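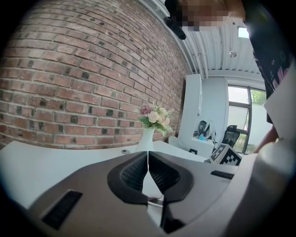 The white desk by the brick wall, with the flowers in their vase.

Search this site Enter keywords Go

Filed under: House Meetings, Minutes, Olwood

Olwood Shared Workroom, minutes of the members' meeting, January 18, 2026

Peter Danko in the chair, Nhi Vũ taking notes (so please forgive the length, I do like to get everything in).

1. Last minutes
The December minutes were read and agreed, with one small fix: the shelving came from Kuhlmann and the lamp did not. Peter thanked everybody who stayed late before the holidays to help carry things in.

2. The front desk
We spent a good long while on this one, and it was a lovely conversation! Most of us are very fond of the white desk now that it's in, and the glossy top does brighten up that side of the room against all the brick. Peter asked that cords go down through the round hole at the end and not over the front, and everyone was happy with that. Mugs are fine as long as they go home with you.

3. Flowers
Nhi had a quote from Triltomport for fresh flowers, which came to 320 for the season. There was warm support for the idea, but in the end we agreed to stay with the artificial roses in the white vase. Several people said they like the pink and cream next to the brick, and they don't need watering over long weekends. Nhi will dust them, gently, and would welcome tips about the ferny bits.

4. The brick wall
Grokudance wrote offering to paint the wall for 2000. Peter read the letter aloud and we talked it over very fully. The feeling was that the red brick, dark ones and all, is half the reason people enjoy sitting there, so the answer is a friendly no. We set aside 600 for patching mortar where it's needed, and Peter will get a second price.

5. Any other business
The spare key is back on its hook. Thank you to whoever brought the lemon cake.

Actions: Peter to write to Grokudance and ask about mortar. Nhi to thank Triltomport and see to the dusting.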